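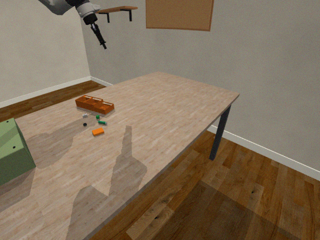 Arm build, gallery page

28 December 2018

Right, finally putting this lot in one place. Had a few messages asking how far the arm has got so this is the quick version, proper write-up when I get a minute (not this week). The build is a desktop arm, gripper on the end, job is tidying small bits off a table and into a divided tray. Sounds easy. Has eaten most of my spare evenings since May.

Half of it happens in the spare room and half at the Kyriakidis workshop, where I rent a bench and get to use the pillar drill. The rest happens in simulation, which is where the work is at the moment. Real arm is in bits waiting on a bearing. Simulated one never needs a bearing.

Notes go top to bottom, newest first, more or less.

The sim room

Rendered, all of it. Walls, floor, shelf, corkboard, the lot. I only needed a table but once you start adding skirting boards it's hard to stop. Did the floorboards in one evening and then lost a whole weekend on the shadows.

Gripper is shut and parked up in the air, well clear of the table. Every run ought to start from a pose like this, closed and high. Started a few with the fingers open early on and got some very silly results on the way down.

The tray

Orangey brown wood, low sides, thin dividers. Nothing in it yet. The real one I knocked up from offcuts and the compartments came out uneven, so the sim one is neater than anything I'll ever make. Might remake the real one to match, might not.

If you are modelling your own: give the dividers proper thickness. Mine were paper thin in the first version and things fell straight through the walls.

The bits to pick up

Little white cube with dark marks on it, short green cylinder stood on end, longer green one lying down, dark navy ball, flat orange block. All in a loose huddle in front of the tray.

Picked for being awkward in different ways. The ball rolls if you so much as look at it. The block is the biggest and wants grabbing across the narrow side, took ages to get the wrist angle to agree. Lying-down cylinder is the one I dread. Stood-up cylinder is a gift.

The cube is tiny and I made it too light, so it pinged off the fingers like a tiddlywink. Heavier now. Behaves.

The gripper

Black, slim, narrow fingers that close to a point. Design number three. First was a Runier kit claw, fine for tennis balls, useless on anything small. Second I printed myself and it snapped at the root, twice, same place both times. This shape is my own drawing and the printed copy has held up so far, touch wood.

The taper matters for getting down between the tray dividers. Blunt fingers catch on the tops.

Arm and wrist

Pale grey and white link, dark grey wrist. Colours are only so I can tell which part is which when it's all moving. Real one is whatever filament was on the spool, so mostly blue with one red bit.

Motor boards on the real arm are from Asero, second hand, one came dead and the seller sorted it. Control code is mine with a planner called Kistari sat on top, a hobby thing off a forum, not much in the way of instructions. Took me a month to find out it wants angles in radians in one file and degrees in the other. Write that down somewhere if you're using it!!

Shadows

Broad grey ones right across the table top, one of them with the shape of the arm and its base in it. Left them in on purpose. Workshop has one window and one strip light and by four o'clock in winter the bench is a mess of shadows, so whatever I train on needs to cope with them. Flat even lighting gave me lovely scores and then the real thing tried to pick up a shadow.

Numbers, for those who asked

1,992 runs so far on the current version. 816 of them ended with every piece in the tray. Not great, not awful. Was a lot worse in the autumn, when it mostly punched the table.

Best streak is 19 clean in a row, left it going over dinner and came back to find it had done that and then dropped the ball ten times on the trot. Didn't change a thing inbetween.

Still to do

Bearing, when it turns up.
Redo the cable run through the elbow, it rubs.
Rubber pads on the fingertips. Tried bicycle inner tube, works but goes shiny.
Sort the green box at the left side of the table. Just a plain boxy thing with a couple of holes in it at the moment, want it to be somewhere to drop rejects.
Move the shelf up a bit. The arm doesn't reach it but the planner gets nervous and goes the long way round.
Put a few notes on the corkboard so it looks less bare. Not important. Will probably do it first.

Things I'd do differently

Buy the decent bearings. Label both ends of every wire. Save the scene under a new name before "just trying somthing". Lost two evenings to that one, maybe three.

Files

Drawings for the fingers are ready, will upload with the tray model once I've cleaned them up. No licence or anything, help yourself, but tell me if you get the lying-down cylinder working better than I have. Room model is a bigger download so ask if you want it and I'll send a link.

More when the bearing comes.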